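Course: Surfaces and Small Displays, Clarndale evening programme
Notes for unit 2, prepared by Tõnu Jankauskaitė

## Covering a table

In the first unit we spoke about the table itself. Now we come to what is put over it. Many students take a thin cloth, and a thin cloth is good for plates. For packets and fruit I prefer something with a pile, such as a carpet. A round thing rolls less on it, and a box does not slide when somebody touches the table with the hip.

A carpet has also disadvantages. Crumbs go deep inside. It must be brushed in one direction only, otherwise the colour shows light and dark patches. Please do not put cut fruit on it.

**Colour.** Choose one strong colour and let it be large. Packaging is already loud, so a patterned cover makes the eye tired.

**Background.** A folding screen is enough. Woven panels are suitable because the pattern is small and regular. Let the lower edge of the screen stay behind the table, so that you need not worry about how the feet look.
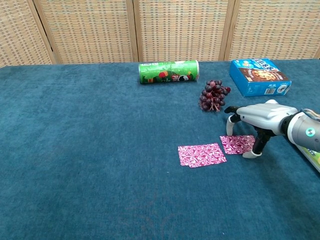 *Fig. 1. Snack can, dark grapes and cookie box on a teal-blue carpet, with a woven screen behind.*

Look first at the directions in Fig. 1. The can lies parallel to the back edge, and the box is turned diagonally. The grapes come between them and have no straight line at all. If the box was also parallel, the row would look like a shelf in a shop.

Look then at the colours. The grapes are the darkest thing in this small group, and the two packets on the sides are bright. The pale weave helps the green of the can very much. I would like a little more air between the can and the screen, but this is a matter of taste, and my colleagues at Birkett teach it differently.

### Homework

Cover a table at home with one plain material. Take one cylinder, one box and one kind of fruit. Arrange them two times: first all parallel, then with the box turned. Write half a page about the difference. Bring it on paper, please, I can not open all file types.

Reading: the Skuner booklet, chapter 2, only the part on textiles.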